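Kitchen notebook, December, 9:40 a.m.
Batch 307, bay leaf (we think)

The Birhane sack finally got opened this morning and I have been grinning ever since. The smell got all the way to the stairs! Tomás thought I had started the syrup without him. Sack went on the floor scale first, 3,254 g net, written on the tag and on the shelf sheet.

Plan for this batch is the same as for 306: sort by hand, pull anything that isn't leaf, set the best whole ones aside for jars, and the broken ones go to the infusion tests. I used the wide gray bowl again and I'm a convert. In the deep steel one you only ever see the top layer and you end up digging, and digging snaps tips. With the shallow one you can lift a few leaves and put them down again without wrecking the rest.
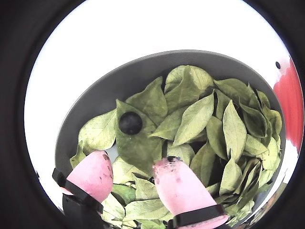 Batch 307 in the gray bowl, before sorting. Note the one dark berry, left of center.

The berry made my morning. It's nearly black with a blue-violet cast, and it was sitting right on top of a wide dark leaf like it had been placed there. Dragica says bay berries turn up now and then when the branches are stripped late, and she wants it kept, so it goes in a labeled vial with the batch number. If it is bay, that also helps settle the ID. Still want her to check the leaves properly — the veins look right to me, but I've been wrong before (see the Cidlow batch, sigh).

Color is lovely. Sage to olive, and some with a pale yellow-green where the light hits. A few curl or fold along their length, which I don't mind for infusion but they are a pain in the flat jars. Curled ones in their own tray from now on, please.

Infusion test: 2 g crushed leaf, water just off the boil, lid on, 30 minutes. Second cup the same but leaves whole. Tomás to taste blind. I'm betting on whole for the cleaner flavor and he is betting on crushed, loser washes the strainers.

To do:
Ask Dragica about the berry and the leaf ID
More vials, we are down to the chipped ones
Wipe down floor scale, dust in the corners again
Tray labels for curled leaf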